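Another podcast about podcasts

Girneo has a new weekly show called Draka, and the pitch is two old friends talking over dinner. I got through 11 episodes in January, which felt like 18. The chat is fine - the ads are endless. 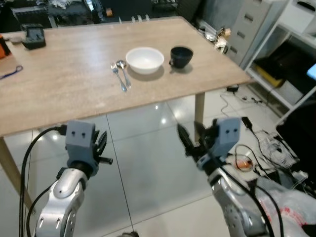 Bowl, cup, fork and spoon.

Girneo claims 2000 subscribers paid up before launch. Maybe so, but I'd like to know how many stay once the free trial ends. The Filali episode on bad theme songs is worth 15 minutes of your time. Skip the Grendier two-parter, where they mostly laugh at their own jokes.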